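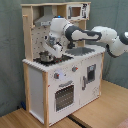
方希萌来信问，孩子平时由外婆带，家里一顿饭要换两三种话说，外婆讲方言，爸爸妈妈讲普通话，这样的家庭是不是不符合条件。

符合。这类来信收到不止一封，所以在这一轮招募说明里先把话讲清楚：我们要找的就是日常生活里说着各种话的家庭，不要求口音标准，也不要求家里只用一种语言。外婆、爷爷、阿姨，只要是平时和孩子一起吃饭的大人，都可以算进来。

“晚饭前后”家庭谈话记录计划
第二轮参与家庭招募

一、我们在做什么

“晚饭前后”由Ulgate语言工作室发起，Midon提供经费，记录有学龄前孩子的家庭在做饭、吃饭和收拾碗筷这段时间里说的话。第一轮已经结束，整理出可用的谈话片段3,798段，内容很杂：问今天午觉睡没睡，商量鸡蛋是炒还是蒸，为最后一块排骨讨价还价，大人之间谈房租，孩子在旁边插嘴。

以往关于儿童语言的材料，有不少是在读绘本或者专门安排的游戏时间里录下来的。那种时候大人会放慢语速，句子也说得完整。做饭的时候不一样，手里有活，话常常只说半句，“把那个给我”“不是这个，旁边那个”，孩子得自己去猜。第一轮里这样的句子很多，但家庭类型偏少，老人带孩子的家庭尤其少，使用方言的家庭也不够，所以有了第二轮。

二、招募对象

孩子年龄在三岁到六岁之间，能说简单的句子。家里有兄弟姐妹也可以报名，由家长指定其中一个孩子作为主要记录对象。

一周里多数日子在家吃晚饭，至少有一位固定的大人陪同。菜是自己做的还是买回来的都行。

家中使用普通话、任何一种汉语方言、少数民族语言或外语均可，混着用也可以。报名表里有一栏请填写各位家人平时对孩子说什么话，照实填，不必统一。

孩子正在接受语言康复训练的家庭也欢迎报名，请在备注里写明，我们会先打电话沟通，再决定记录怎么安排。

参加过第一轮的家庭，这一轮暂不重复招募。

三、需要做的事情

记录期为4个月，从九月开始。每周录音两次，哪两天由家庭自己定，中途可以调整。每次从开始准备晚饭录到收拾完桌子，时间长短随各家习惯，不用为了凑时间延长。

录音笔由工作室寄出，按一下开始，再按一下结束，放在桌上或者灶台以外的平稳地方就好。抽油烟机开着也照常录，电视开着也照常录。第一轮有几家特意关掉电视，结果全家人都不自在，后来还是打开了。

每次录完，请在记录卡上写下当晚在场的人和大致吃了什么。字迹潦草没关系，写错了划掉重写即可。记录卡每月随录音笔一起寄回，邮费到付。

记录期中间安排一次到访，请孩子和一位大人来工作室，在熟悉的玩具旁边待一会儿，聊聊天，随便玩玩。住在外地或者不方便出门的家庭，可以改为视频通话，不影响参加。 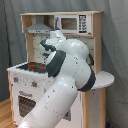

到访安排在下午，两点到五点之间可以选时间，避开孩子午睡。请给孩子穿方便坐在地上的衣服，带上自己的水杯。工作室不提供零食，有的孩子过敏，家长自己带比较稳妥。同来的大人请尽量是平时陪孩子吃晚饭的那一位，如果是老人来，可以再陪一位家人。

四、补贴

完成全部记录的家庭可获得补贴2,000元，在记录期结束、设备寄回之后一次付清。中途退出的家庭按已完成的月份折算。到访的往返交通费另外报销，保留车票或行程截图即可。

录音笔如有损坏，请直接告诉我们，会换一支寄过去，不用赔偿。第一轮就有掉进汤里的。

五、录音怎么保存和使用

录音由工作室的人员转写成文字，转写时姓名、住址、学校、电话一律替换。听录音的人都签过保密协议。原始录音不公开，也不提供给广告或商业用途。研究文章里只引用处理过的文字片段。

家长可以随时要求删除某一次录音，或者某一次里的某一段，不需要说明理由。夫妻吵架、亲戚来借钱这一类内容，很多家长事后会不放心，请把日期和大概的时间告诉我们，我们先删掉再转写。

家里来了客人，请先告诉对方正在录音。客人不愿意的话，当晚就不录，换一天补上。

同意书需要由孩子的监护人签字。老人是日常照顾者但不是监护人的，请监护人签字，老人也在照顾者一栏签名。不识字的老人，可以由家人读给他听，再按手印。

六、报名方式

请在工作室网站的招募页面填写报名表，或者到Stestell社区图书室的前台领取纸质表格，填好后交回前台。报名八月底截止。

收到报名表之后，我们会打一次电话，主要确认孩子的年龄、家里的用餐时间和大家平时说的话。电话一般在晚上八点以后打，如果那时候正在哄孩子睡觉，请在表上写明方便的时间。电话里不做测试，也不会要求孩子说话。

入选与否都会通知。名额有限，这一轮会优先考虑由祖辈照顾孩子的家庭，以及主要使用方言的家庭。没有入选的家庭，如果愿意，可以留下联系方式，有家庭退出时依次递补。

七、几个常见的问题

孩子吃饭不爱说话，可以参加吗？可以。大人说的话也在记录范围之内，安静的晚饭同样有用。

爸爸经常加班，晚饭时不在家，算不算？算，在场的人每次不同也没有关系，记录卡上写清楚就行。

过节回老家，录音停一周可以吗？可以停，也可以把录音笔带回去录。带回去的话，请先征得老家亲戚的同意。

能不能听到自己家的录音？可以。记录期结束后，需要留存的家庭可以申请拷贝一份，请在寄回设备时附一张字条，写明收件地址。

其他问题请写在报名表的备注栏，打电话时一并答复。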